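September, 9:40 p.m.

Second evening on the table layout. Kettle descaled first, 10 minutes with the citric acid, then rinsed twice.

The Gotach stems are too long for the low vase. I measured the opening again and the problem is the neck angle: anything with a stiff wire core leans until the head touches the tabletop. Options are to cut the wire or use the taller Simska vase from the hall shelf. Cutting is permanent, and the bouquet goes back to Ülle Žukauskas after the dinner, so the tall vase it is. Its inside depth is 14 cm. Enough, with a handful of gravel in the bottom for weight.

The rounded table is harder to lay than the old square one. There is no corner to work from, so I set positions from the chairs and check them by standing at the door. A rectangular board near a curved edge always looks crooked even when it is square to the window wall. I tried it parallel to the wall, then parallel to the chairs. Parallel to the chairs is better – mark this on the plan.

Artificial petals hold dust at the base where the layers meet. A soft brush, dry, working outward, then a barely damp cloth on the leaves. No spray. The Cárdenas cleaner left a film on the leaves last time and it took two passes to get it off.

Spent so far: 119, including gravel and the new brush. Receipt no. 2733, in the blue folder.

Still to do: felt pads under the vase, second tablecloth to iron, call Sitel about the lamp.
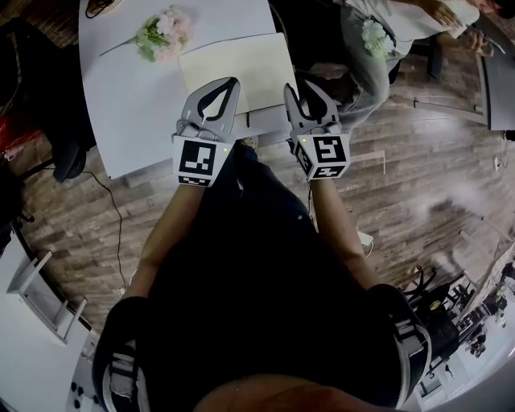 White table, bouquet lying flat, cream board at the near edge.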